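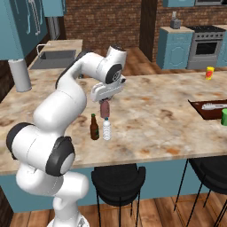 Küchentipps auf dem Prüfstand: Was bei Marmor, Flecken und Kalk wirklich hilft

Stand: 12. Juli 2020

Seit ich den Leserbriefkasten dieser Seite betreue, bekomme ich jede Woche Hausmittel zugeschickt, die angeblich alles können. Meistens sind Essig, Natron oder Zahnpasta im Spiel, gern auch alles zusammen. Ich habe inzwischen 16 davon in der eigenen Küche ausprobiert. Die meisten würde ich kein zweites Mal anrühren.

Essig auf Marmor

Bitte nicht. Marmor besteht aus Kalk, und Säure löst Kalk. Wer einmal eine halbe Zitrone mit der Schnittfläche nach unten liegen gelassen hat, kennt den matten Ring. Der ist kein Fleck und lässt sich auch nicht wegwischen, da muss poliert werden. Für den Alltag reichen warmes Wasser, ein Tropfen pH-neutrales Spülmittel und ein trockenes Tuch hinterher. Bei Platten, die nur nach Marmor aussehen, gilt die Pflegeanleitung des Herstellers. Wer keine hat, probiert an einer Ecke, die man nicht sieht.

Natron und Essig zusammen

Es schäumt, also muss es wirken? Die beiden neutralisieren einander, übrig bleibt im Wesentlichen Salzwasser mit Bläschen. Gegen Fett im Abfluss richtet das wenig aus. Siphon abschrauben, Eimer drunter, Flaschenbürste. Dauert 5 Minuten und riecht übel, aber danach läuft es wieder.

Ölflecken auf Naturstein

Die Paste aus Natron und Wasser hat mich überrascht, sie zieht tatsächlich etwas heraus. Dick auftragen, Folie drüber, über Nacht stehen lassen, am nächsten Tag abnehmen und mit klarem Wasser nachwischen. Bei mir brauchte es zwei Durchgänge. Ein älterer Rand vom Olivenöl ist trotzdem geblieben, und ich glaube auch den Lesern nicht ganz, die von spurlos verschwundenen Flecken schreiben.

Kaffeesatz gegen Gerüche

Lefteris Margaritis aus Derstead schwört auf ein Schälchen Kaffeesatz im Kühlschrank. Mein Kühlschrank roch nach zwei Tagen nach Kaffee und Käse. Feuchter Satz schimmelt außerdem gern. Lieber die Türdichtung auswischen, auch in den Falten, und Angebrochenes in Dosen mit Deckel packen.

Kalk im Wasserkocher

Zitronensäure funktioniert, allerdings kalt angesetzt. Beim Aufkochen kann sich schwer löslicher Belag bilden, und dann hat man das nächste Problem. Einen gestrichenen Esslöffel auf einen halben Liter, stehen lassen, gründlich ausspülen. Spezialentkalker für das Dreifache des Preises enthalten oft denselben Stoff, ein Blick aufs Etikett lohnt sich.

Zahnpasta auf dem Kochfeld

Schleifmittel bleibt Schleifmittel. Eingebranntes erst einweichen, dann mit dem Klingenschaber flach abheben.

Nächstes Mal: Gusseisen und die Frage, ob Spülmittel wirklich verboten ist.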